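Tirstead Sewing and Mending Room
Progress report to the Vollwood Fund, second period of the small storage grant

Spending first, as that's the page everyone turns to. Of the $1000 awarded, $500 went out in the first period on shelving and the long table. In this one we spent a further $100, all of it on drawers, labels and one tape measure to replace the one that wandered off in January. The balance is still in the account, and we would like to keep it there until the thread situation is resolved. More on the thread situation later.

You will remember that our application promised "a place for every item, findable by any member in under a minute." We wrote that in a confident mood. At the time our buttons lived in cookie tins, our zippers lived in a bag inside another bag, and the good scissors lived wherever the last person to deny having them had put them down. The Dondau branch lent us their sorting plan, a fine document clearly drawn up by people who own fewer buttons than we do. We followed it for a month and then started leaving parts out.

What we have now is simpler. Small things go in drawers on the tabletop, large things go on the shelves, and things that are neither go in a crate marked LATER. The crate is full. We consider the crate part of the system.
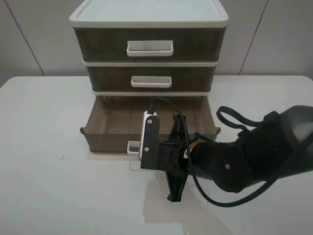 Drawers took up most of the period, and more of our meetings than drawers should. One camp wanted wooden ones, on the grounds that they look nice. The other wanted plastic, on the grounds that we could afford it. Plastic won. We settled on a three-tier unit with smoky see-through fronts, dark enough that the contents look tidier than they are, and white handles that even the least patient member can find. The bottom drawer pulls out far enough to get a whole hand to the back, a point that mattered a great deal to the zipper faction. It also has ridges along the floor, and we have high hopes of these for keeping bobbins from rolling. The lid has a raised rim, so pins set down on top should stay on top.

The plan for filling is buttons in the top drawer, bobbins and needles in the middle, and zippers at the bottom. Interfacing was proposed for the bottom and voted down. It has gone to LATER.

Now the thread. The estate of the old Śliwiński tailoring shop very kindly gave us its remaining stock, which arrived in 5 boxes, sorted by a method that died with the business. Much of it is brown. We did not know there was this much brown. It will not fit in any drawer we own or can picture owning, and until we decide between pegs and a rack it is staying in its boxes under the long table, where it is warm on the feet.

Still to do before the final report:

Label everything, in handwriting other people can read.
Choose pegs or a rack for the thread.
Run the one-minute test from the application. We would prefer to run it on a zipper.
Empty the crate – or at least get the lid on.

We remain grateful for the grant, and for the patience shown over our first report, which was late on account of being filed in the wrong tin.

Contact the Mending Room | © Tirstead Sewing and Mending Room | Back to top
This site uses cookies to remember your preferences. Accept | Manage settings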